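# Four weeks with the Wikier two-finger gripper kit

I bought the Wikier kit in January, mostly because Maya Farah would not stop talking about hers, and I've had it bolted to the end of my old arm ever since. I do small-batch laundry handling experiments (yes, that's a real hobby, my sister has stopped asking) and what I wanted was something that could grab cloth without me babysitting every single try.

First, the box. You get the gripper body, two sets of fingertips, a wrist camera with its own little bracket, a bag of screws and one very long cable. No printed manual! There's a PDF, and it's fine once you get past page 4, where the wiring drawing is upside down compared to the text. Yuxi Li at the Omham shop warned me about that when I picked it up, so I only got it wrong once.

Setup took me an evening. The camera bracket is my favorite part of the whole thing – it clicks in, stays put, and looks straight down past the fingers, so both tips are always in view. My previous gripper was a Ronell, and with that one I had the camera on a bendy arm that sagged a bit more every day. Not missing it.

Okay, cloth. Stiff stuff like denim and dish towels is easy. Thin knits are where I expected trouble, and I did have some: with the default grip force it kept picking up two layers when I wanted one. Joelle Kanaan told me to drop the force setting and come in lower and slower, and my results got a lot better after that. I logged 182 grabs in the first week and then got tired of logging. I like going for a corner, mostly, so there's something sensible to lift from.

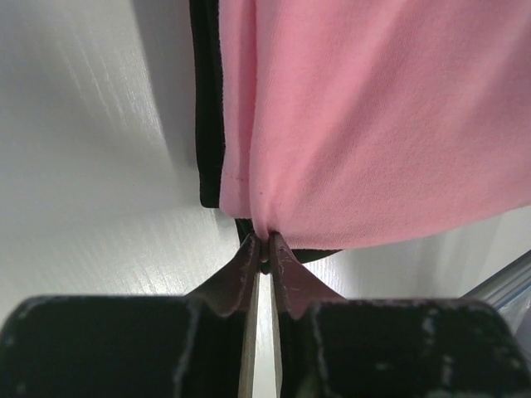
*Corner grab on the pink knit, seen from the wrist camera.*

The tips hold on well, and the wedge shape gets into tight spots. They do scuff, though, so if you like your gear pretty, be warned. I'd have liked a softer third set in the box. Zein sells some that are supposed to fit, but I haven't tried them.

Other gripes: the fan is loud, the app forgets my speed setting whenever I close it, and the cable really is too long. I have it looped up with a hair tie.

Would I buy it again? Yep. If you only ever move boxes around, get something cheaper. For clothes and towels I'm really happy with it, and I'm starting on socks next.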